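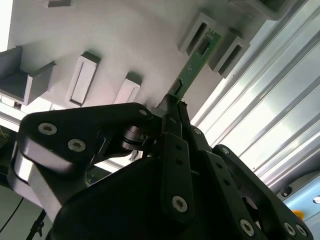
What did the trial of the Jurkine gripper kit set out to find?

Whether one arm with one pair of fingers can handle the small boards and memory modules in our desktop recovery work, at a rate and breakage level that would justify the monthly service fee.

Progress report to the Rosenthal Fund
Prepared by Yolanda Ferreira, Prirnier Computer Recovery
9/22/22

Status

The kit has been in use on our bench for the full reporting period. Under the service plan, Jurkine supplies the gripper, the finger sets and remote support. We supply the arm, the bench and the computers. The grant pays for the plan and for my hours on the trial.

Setup took longer than we had planned. The kit's software expects a newer controller than ours, and the first version of the connector package would not load. Jurkine sent a corrected package after two support calls. We have had no trouble with it since then.

Work completed

We logged 1,741 handling attempts. An attempt is one pick and one place of a single part, and it counts as failed if a person has to step in. The log also records the finger set used, the type of part and the reason for any failure.

Of these attempts, 161 failed. Most of the failures were on the place step. The gripper gets hold of a board well enough, but the board can shift a little in the fingers, and then the edge does not line up with the slot. Slowing the last part of the move helped. We made that the default setting halfway through the period, and I would ask Jurkine to ship it that way.

Three parts were damaged. All were memory modules, and all were damaged before the grip force was lowered. The replacements came out of scrap stock, so there is no charge to the grant. 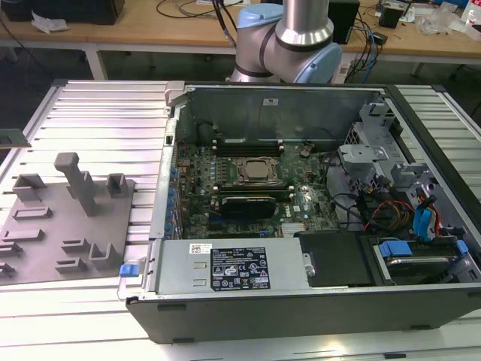 Desktop towers are the larger share of what we receive, so they were the right place to start, but they vary a great deal inside. Cable routing is the main problem. A loose cable over a memory slot stops the job, and for now a technician ties cables back before the arm begins. That step takes longer than the memory removal it is meant to support. We have not found a way to hand it to the arm with the current fingers, and Jurkine does not list it as a supported task.

Fixtures

We went through several versions of the printed fixture plate. The early holders were too tight and the boards caught on the way in. The current ones have a wider opening at the top. Print files are on the shared drive under Dasorus, the name we use for the bench project, and the Fund is welcome to pass them on to other grantees.

Opinion of the service

Support has been good. Calls were returned the same day, and the people answering knew the product. The written manual is poor. It covers installation well and says very little about choosing grip force for thin parts, the thing we most needed to know. Finger changes are simple and need one hex key.

The price is fair for a shop that would run the kit all day. At our present volume it is hard to defend without the grant.

Budget

Spending is within the approved amount. The only line over plan is fixture printing, which ran 20 percent above the estimate. I have covered it from the supplies line and do not need a formal change.

Next period

In October we will repeat the memory and small board tasks with the softer finger pads, using the same log so the results can be compared. We will also time the cable step separately. I will need a decision from the Fund on renewing the service plan before the current term runs out, and I can send the full log to whoever will be reviewing it.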